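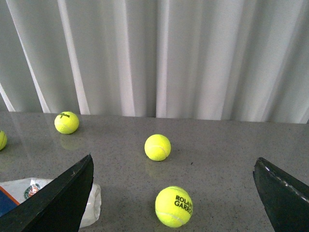 wukdale-pick

Wrist camera recordings and training scripts for a home-built arm that picks up tennis balls from a countertop and puts them in a bag.

Maintained by Deepika Kartha. Gripper design and printing by Zerrin Gökçe. Built in a spare room and finished at the Wukdale shared workshop, where the arm got its second base plate.

Status

Usable. The recordings are complete and the file layout will not change. The training script works but has only been run on our two machines. The calibration tool is rough and needs a rewrite.

What is in the repository

recordings/ holds 200 episodes, one folder each. Every folder has a video from the wrist camera, a table of joint positions, and a short notes file.
hardware/ holds the gripper finger models, the wrist bracket, the base plate drawing and the wiring diagram.
train/ holds the training script and the settings we used.
tools/ holds the calibration tool, a viewer, and a script that checks a folder for missing frames.

Hardware

The arm is our own, named Urkura. It has five joints plus the gripper. The shoulder joint uses two motors coupled together, which took a lot of sag out of the reach. If you build one with a single shoulder motor, our recordings will not transfer well, because the arm will sit lower than the joint table says it does.

The fingers are black, angular, and taper to a point. They open wide enough to clear a tennis ball with room on both sides. The pointed tips matter more than we expected. With the first, blunt pair, the tips hit neighboring balls whenever two were close together. Version 2 is the one to print. Version 1 is kept in hardware/old for anyone comparing.

The motor controller is the Alarier board, designed by Zerrin. The schematic is included. There is a known mistake on it: the silkscreen labels for the gripper and wrist connectors are swapped. Follow the wiring diagram and ignore the board.

The camera is mounted at the wrist and looks forward between the fingers, so both fingertips stay in view. Do not crop them out when you preprocess. We tried it to save memory and the policy got noticeably worse at centering on the ball before closing.

The task

One episode is one ball. The arm starts at its home pose, picks a ball, lifts it, carries it to the bag and lets go. The person driving decides which ball to take, and the choice is written in the notes file as near, far, left or right. Episodes where the ball was dropped are kept and marked "drop". Episodes where the motors faulted were deleted.

Setup

Everything was recorded on a speckled gray stone counter with a pale pleated curtain behind it. The balls are yellow-green tennis balls from more than one maker, so the printing differs. There is a Wilson, and one marked Roland Garros. The bag is white plastic with the Roland Garros logo on it and lies crumpled near the left finger at the start of an episode. We did not flatten it or put it back the same way between episodes.

The counter is polished and the balls show faint reflections in it. Our early color-threshold detector sometimes took a reflection for part of the ball and aimed low. The learned policy does not seem to do this, but we have not tested it on a matte surface.

Lighting is whatever came through the curtain. Most episodes were recorded in the afternoon. The evening ones have "eve" in the folder name and are darker and noisier.

Driving the arm

All episodes were driven by hand with a small leader arm that copies the joint layout. Deepika drove most of them. Zerrin drove the ones with a "z" prefix and closes the gripper more slowly, so those episodes run longer. If your training code pads to a fixed length, check that it does not cut the end off the z episodes. Ours did until February.

Training

Install the packages in train/requirements.txt, set the data path in train/settings, and run train/run.py. The defaults expect a desktop graphics card. On Barbosa, the older of our two machines, we had to halve the batch size, and the learning rate in settings_small goes with that.

Run the frame check before training. A missing frame does not stop the script, but it shifts the joint table against the video for the rest of that episode.

Known problems

The joint table for the wrist roll has a small constant offset in the earliest episodes. The calibration tool corrects it if you pass the --roll flag.
A ball that touches the curtain is hard to pick. The fingers push the fabric and the ball rolls.
Only one counter and one background were used. Expect poor results elsewhere without recordings of your own.
The gripper has no force sensing. Closing is by position, set for a standard tennis ball. Smaller balls slip out.

License and contact

Code and hardware files are MIT. Recordings are CC BY 4.0. Please credit the repository by name.

Open an issue for questions. For hardware problems, attach a photo of the wiring and say which finger version you printed. Pull requests for the calibration tool are welcome.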